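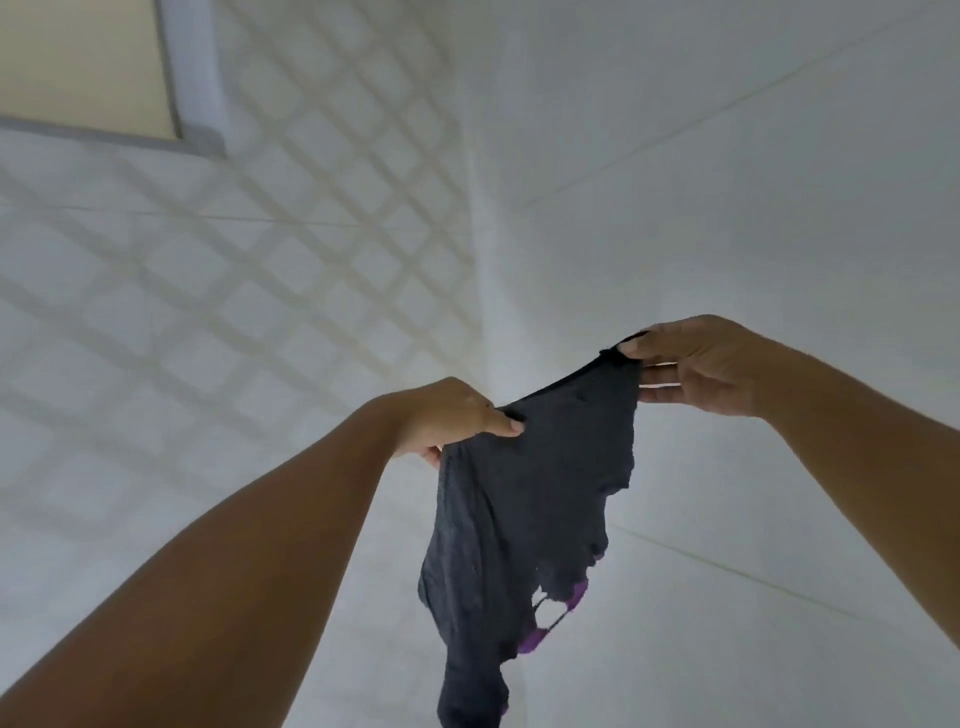
Chapter 4
Learning from Hands: The Class Project

Cloth is wonderful stuff to teach a robot with, and wonderfully annoying. A rigid mug has one shape. A piece of worn-out knit has as many as you care to give it, and a new one every time you let go. By May of last year the Riltia club had 1,342 short clips of students doing bathroom chores, and the ragged fabric gave our software the most trouble by far.

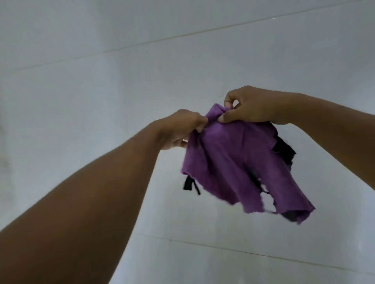
Photo: Declan Ó Conaill / Carow project

Look at how close together the two grips are on the purple cloth. A person does this without thinking – pinch, lift, let the rest hang. Your program has to choose both grip points from a crumpled outline with torn edges, and in this chapter you'll write the part that chooses them.

We'll then move on to things that are floppy but keep some shape of their own. Rubber mats are my favourite! They bend and roll, and they can stand up on end if you pick the right spot.
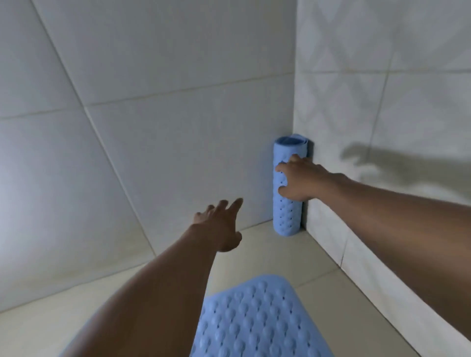
Figure 4.2 Rolled bath mat standing in a corner, with a second mat flat on the floor.

Before you start, load the Cuesta clip set and read the labelling guide. Work in pairs and label the left and right hands separately.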